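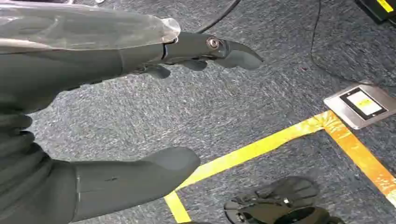

The first thing Sarla Kashyap does when she walks into somebody's house is take off her shoes, and she'll tell you it has very little to do with manners. She wants to feel the floor. She has been cleaning, mending and (when there's no saving them) hauling away carpets for most of her working life, and she can learn more from a slow walk down a hallway in her socks than most of us would get from an hour on our hands and knees with a flashlight.

"There's a dog," she told the owner of a split-level in Urthorpe on the morning I rode along with her, "and he sleeps right here, and he's an old fellow, isn't he?" He was. He was thirteen or so and named Biscuit, and he came out from behind the couch just then to see who was talking about him.

I went looking for people like Sarla after I moved into a house with wall-to-wall carpet in every room but the kitchen. My friends were unanimous. Pull it up, they said, there'll be lovely old boards under there. And maybe there are! But it was March, the mornings were bitter, and every time I swung my feet out of bed and put them down on something soft I found I was in no hurry to go hunting for boards.

Carpet has had a hard few decades. When Everett Ostrowski opened his store in 2000, he had 11 rolls standing along the back wall and a line of customers on the weekend who wanted beige and nothing else. These days most of his floor space goes to planks and tile, and he talks about the carpet side of the business the way you might talk about an uncle who used to be a big deal in local baseball. Still, he keeps a corner for it, with an armchair and a coffee maker, and that corner is where everyone ends up sitting.

"People come in asking for hardwood," Everett says, "and then they stand on the carpet while they tell me about it. I've watched them do it for years. They've got no idea they're doing it."

He showed me the difference between a loop and a cut pile by making me close my eyes and run my palm over each, and then he had me try again with the back of my hand, which is much fussier than the palm. He likes a dense, short pile for stairs and a speckled color for anywhere that children eat. He is against white in all cases. His own den has a wool carpet from a small mill called Prastard, bought as a discontinued line, and he has moved it with him through three houses, trimming a little off each time, so that it is now a good deal smaller than it was when he married.

Ramesh Bajpai goes further. Ramesh fits carpet, and he learned the trade from his father-in-law, Devendra Rana, who is retired and still drops by jobs to look at the seams. A seam, Ramesh explained while he knelt on one, should run with the light from the biggest window, and it should never land in a doorway if you can possibly help it. He stretched the carpet toward the wall with a knee kicker, a tool that looks exactly as hard on the knee as it sounds. Devendra watched from the stairs with a cup of tea. After a while he said, "Little more," and Ramesh gave it a little more.

I asked them both how long a good carpet ought to last. Ramesh started in on fiber and padding and foot traffic. Devendra said it depended on whether you liked the people walking on it.

The padding, by the way, is where the money should go. All of them agreed on this without my asking. Clive Yeoman, who writes a small newsletter on household textiles and has over 2000 readers he describes as "mostly very nice and all very opinionated," told me that a modest carpet on a good pad will outlive an expensive one on a bad pad, and will feel better the whole time. Clive also believes in vacuuming slowly. Two passes, one each way, at the pace of somebody looking for a dropped earring. I've tried it, and it takes forever, and my bedroom has never looked so well.

Sarla's advice for spills is simpler still. Blot, don't rub, use cool water, and then walk away and leave it alone until morning. She says the walking away is the part her customers can't manage. They go back with a brush at ten at night, and by breakfast they're calling her.

My own carpet is staying, at least through next winter. I did lift one corner in the closet, just to look. The boards are pine, painted brown, and there was a hairpin lying on them.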